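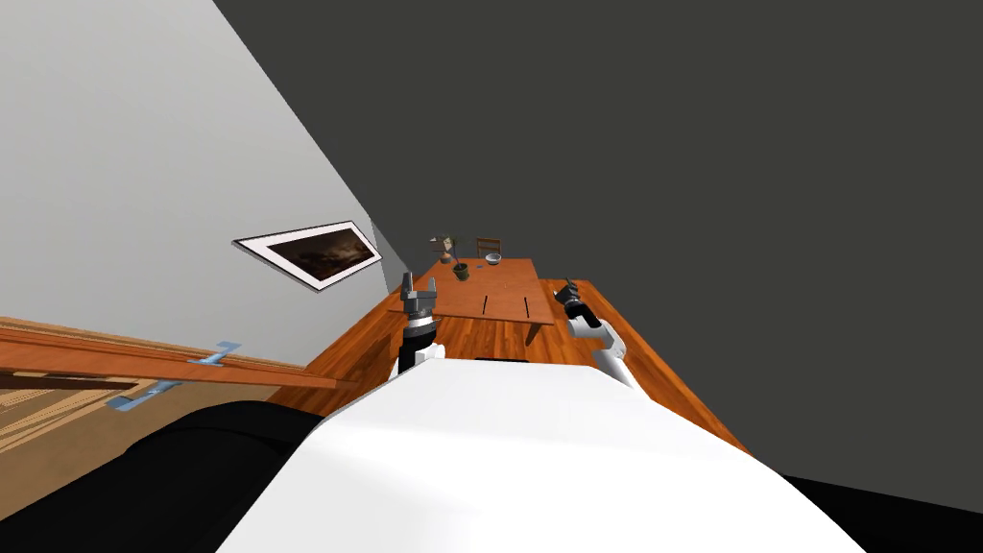

How often does a wood floor need to be refinished?

Most solid wood floors in regular use can go ten to fifteen years between full sandings, and longer if the finish is renewed before it wears through. A floor in a spare bedroom may never need it. A floor inside a kitchen door may need attention in half that time.

We get this question every September, when members come back from the summer and see their floors in low light. The following is a summary of the evening talk Selamawit Ayele gave at the Ulton branch, with some additions from the discussion afterward. The slides are not available, but there is a paper handout at the Ulton and Vestness tool libraries.

Start with the water test. Put a few drops of water on the most worn part of the floor and leave them for five minutes. If the drops stay beaded, the finish is sound and the floor needs only cleaning. If they flatten but the wood stays the same color, the finish is thin and you should think about a recoat. If the wood darkens, the finish is gone in that spot and water is getting in. Do the test in several places. The middle of the room will nearly always pass, and the strip in front of the sink often won't.

A recoat is much less work than a refinish. The old finish is cleaned, scuffed lightly with a fine screen, vacuumed, and covered with one or two new coats. No bare wood is exposed. In most rooms this is a weekend job, and furniture can go back after a few days. It only works if the old finish is still there and has no wax on it. Polyurethane will not stick to wax, and it will not stick to most of the spray polishes sold for quick shine. If you have used one of those, try a small patch inside a closet first and wait a week. If you can lift the new coat with a fingernail, stop there.

Sanding takes real wood off the floor. A standard solid board is three quarters of an inch thick, but only the part above the tongue can be used, and a floor that has been sanded several times may have little left. Pull a heating vent and look at the edge of the boards, or check under a threshold. If you can see nail heads along the joints, the floor is probably at its last sanding or past it. Engineered boards have a much thinner top layer and some can't be sanded at all. Find the product name if you can before renting a machine.

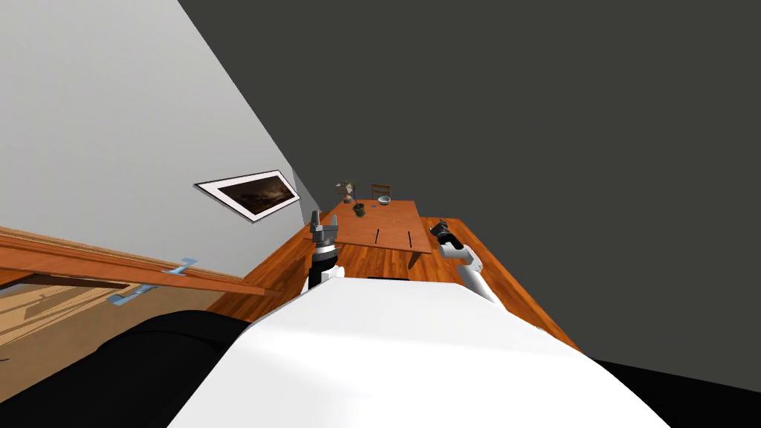

On grits, Ayele's advice was to start with the finest paper that will do the job. People rent a drum sander, put on the coarsest belt the shop hands them, and spend the rest of the day taking out the scratches. For an old finish in fair shape, she starts with 50 grit and tries a small area. Only if that clogs or skates does she go coarser. After that, don't skip more than one grit on the way up. Vacuum between each pass, including the baseboards and window sills, or grit from the first paper will end up under the second.

Keep the drum moving whenever it touches the floor. Lower it while walking and lift it while walking. A drum that sits still for even a second leaves a dip that will show once the finish goes on, and you will see it every time the sun is on that side of the house.

Telmo Llorente asked about softwood floors, which are common in the older houses at Galolstead. Pine and fir dent easily and sand very fast. An orbital machine is slower but safer on them. He has been using a hardening oil on his own floor for six years and adds a thin coat to the hallway each spring. Oil gives less protection against standing water than polyurethane does, but a worn patch can be fixed without doing the whole room. Both Ayele and Llorente recommended it for people who don't mind some upkeep. Oily rags should be laid flat outdoors to dry, or kept under water in a metal can with a lid. They can catch fire on their own if they are left in a pile.

For daily care, the advice was short. Sweep or vacuum often, with the beater bar off. Use a damp mop, never a wet one, and no steam. Put felt pads under chair legs and replace them when they collect grit, at least twice a year. Keep a mat on both sides of the outside door. Rubber-backed mats can discolor some finishes, so choose a woven one for indoors.

Indoor humidity matters as well. Gaps that open between boards in winter usually close again by summer and should not be filled. Filler put into a winter gap gets squeezed out or crushes the board edges when the wood swells.

The Ulton tool library now has two orbital floor sanders and one edger. The drum sander is at Vestness and must be reserved at least 4 days ahead. Sandpaper is not included, but the desk sells it at cost and will take back unopened packs. The Grønli branch has moisture meters to lend, and you don't need to reserve those.

The next talk will be on storm windows.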